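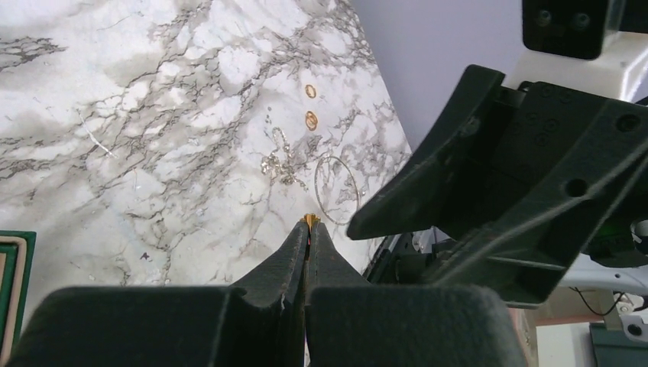

Is Skeneck really about to sign a new striker?

Probably less "about to" than the weekend pages make out. The club has been linked with a forward in every transfer window we can remember, and most of those stories came from one agent with a phone and a client who wanted a raise. A bid has been reported. Neither club has confirmed it, and the reports don't agree on the fee.

Where do these rumors come from?

Agents, mostly. Sometimes a club that wants to sell and needs a second bidder to show up. Marthorpe did this last September, when three different teams were supposed to be fighting over their left back. He's still at Marthorpe.

What does "in advanced talks" mean?

Whatever the writer needs it to mean. It can be lawyers trading drafts, or it can be one email nobody answered. We only use the phrase when two people on opposite sides of the deal tell us the same thing, and even then we've been burned.

Has the manager asked for a striker?

He said in his last press conference that he was "happy with the group." Managers say that the day before they sign somebody and the day before they don't. Skeneck have scored in just two of their last seven league games, so draw your own conclusions.

Can Skeneck afford it?

On paper, maybe. The Zundo shirt deal was announced with a lot of noise and no number attached, which usually tells you something about the number. Attendance doesn't help much either. The last home game drew 2,309, and plenty of those tickets were handed out through local schools.

What about the new stand?

The club says the Sorensen End will open on schedule with more than 200 extra seats. It said that about the previous schedule too. Until there's a safety certificate, we're treating the date as a wish.

Would a new striker keep them up?

One player rarely does. They're six points from safety and the defense gives up goals from nearly every corner it faces — a forward can't fix that, unless he's also very good in the air in his own box.

How do you decide which rumors to print?

We want two sources who don't work for the same agency. If we only have one, we say so in the story. Readers have asked us to rate rumors out of ten. We tried it for a month and the scores were no better than guessing.

Do you correct stories that turn out wrong?

Yes, at the top of the original story — we don't delete them. There are more of these than we'd like.

When was this page last updated?

February 17, 2026.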